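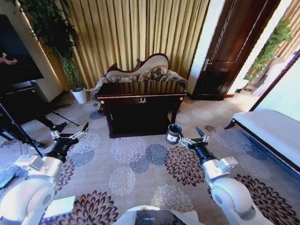 Mug on the carpet, week 5.

HOUSEHOLD TEXTILES AND FLOORS
Week 5 notes: carpet, stains, what water does

Read before the tute. Slides are up but they're thin this week, most of it is in here.

1. Fibre first

Everything depends on fibre. Wool, nylon, polypropylene, polyester, and the blends. Wool takes up a lot of water into the fibre itself. Polypropylene takes up next to none, so a spill sits between the tufts and goes down. Nylon somewhere in the middle, and it has dye sites, meaning it will happily grab the colour out of tea, coffee, red cordial. Wool has them too. Polypropylene is coloured in the melt so there's nowhere for a stain to bond, but it loves oil. Remember that one, comes up in the assignment.

Cut pile vs loop pile: loop hides footprints, snags on furniture and pets. Cut pile feels softer, shows every track. Twist pile is cut pile with more twist in the yarn, wears better in halls.

2. Hot drinks

Why coffee and tea are a nuisance. Tannins, brown colour, a bit acidic. Add milk and you've got protein and fat on top, so really two stains in one. Add sugar and it goes sticky once dry and picks up dirt for months. People think the stain "came back" when it's only fresh dirt on old sugar.

Order of work:
Blot. White cloth, no printed paper towel.
Cool water, small amount, blot again.
Mild detergent in water, weak mix, blot from the outside in.
Rinse. Everyone skips the rinse.
Dry fast. Weight on a folded towel, then a fan.

Don't rub. Rubbing untwists the yarn at the tip and you get a fuzzy patch which looks like a stain even when all the colour is gone. Don't use hot water if there's milk in it. Don't use laundry powder, too alkaline for wool, a lot of them have brightener in them as well. 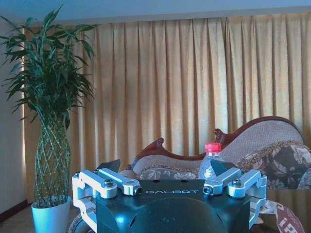
Vinegar question from last week: yes, diluted white vinegar is OK on tannin after the detergent step. Not before. And test it somewhere hidden, behind a door or inside a wardrobe.

3. Wicking

The bit people got wrong in last year's test. Liquid goes down through the pile to the primary backing, then the secondary, then underlay. You clean the top. Top dries first, air moving over it. Water left below travels up the fibres and carries the colour with it, dumps it at the tips where it evaporates. Brown ring next morning. Fix is less water in, more water out. Same reason a hired machine in unskilled hands can make a room look worse.

Browning on wool and on jute backing is a related thing but not the same. There the colour comes out of the backing or the fibre, no spill needed, just too wet for too long. Draw the two side by side in your notes, seperate arrows.

4. Fladville swatches

Our own set, in the cupboard in the lab. 27 swatches, three fibres, same tea on all of them, left for different times before blotting. Nylon left overnight was the worst by a long way. Polypropylene nearly 67 percent of the colour gone with plain water. Wool surprised a few of you, good early on, poor after the first hour. Please put them back in order, the Jomdale loop ones keep going in the wrong sleeve.

Don't read too much into it. One kind of tea, one temperature, new carpet with the factory finish still on. Old carpet with the finish worn off behaves differently and we havn't tested any.

5. Underlay, quickly

Foam, rubber, felt. Foam is cheap and holds water. Rubber sheds it but can stick to old floor finishes. Felt is firm, good under heavy furniture, slow to dry. If a big spill reaches foam you may need to lift the corner. Ask a layer to do it, they have the stretcher and will get the edge back onto the gripper strip properly.

Smell after drying = still wet below. Go back to step one with the towels.

6. To do

Short write-up, 150 words per fibre, due 15th November. Breltine reader, chapter on backings, page 17 onward. Skip the bit on dyeing, we do that after the break. Bring a scrap of carpet if you've got one, any colour, light is easier.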